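Dotmont manor – one estate or two?
Local History board > Villages and parishes

hamisi_m
I've been trying to work out where the old Dotmont estate ended and the hamlet of Aveck started, and I'm going around in circles. The county gazetteer treats them as one place. The tithe survey gives Dotmont 3,369 acres, which seems huge for a manor with a chapel that could barely hold 200 people. Has anyone here walked the north boundary?

Rawan Nassar
I did the bit from the ford up to the chapel in January, mud to the knees! There's a bank and ditch most of the way and I'd bet money it's the estate line. I don't buy the one-place theory at all. Aveck had its own pound and its own mill.

old_hedges
A mill doesn't make it a separate manor, Rawan. Plenty of estates had two or three. And that bank could be a deer park pale – look which side the ditch is on.

Rawan Nassar
It's on the outside, I checked. For a deer park you'd want it inside, so thanks for making my case :)

old_hedges
Outside for most of it. Past the chapel it swaps over. I'd call that two different banks that happen to meet.

hamisi_m
OK, that swap is new to me and kind of exciting. I copied the field names out of the survey last night and there are 4 with "park" in them, all on the Dotmont side. So maybe you're both right? I still think the acreage is a clerk's mistake, or else he added the common in. I was at the table until past midnight with it and my eyes gave up before I got to the Aveck pages.
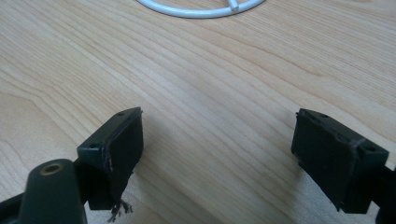
Faith Mussa
The common was added in, I'm pretty sure. My copy has a note in the margin beside the total, in a different hand, and it mentions "the waste of Aveck." That would knock the figure down a lot. I don't think it settles who owned the mill though.

old_hedges
If the waste was Aveck's, then somebody thought Aveck had a waste of its own. I'll give Rawan half a point. Faith, could you type out the whole note, spelling and all?

Faith Mussa
Will do tonight, some of it is hard to read.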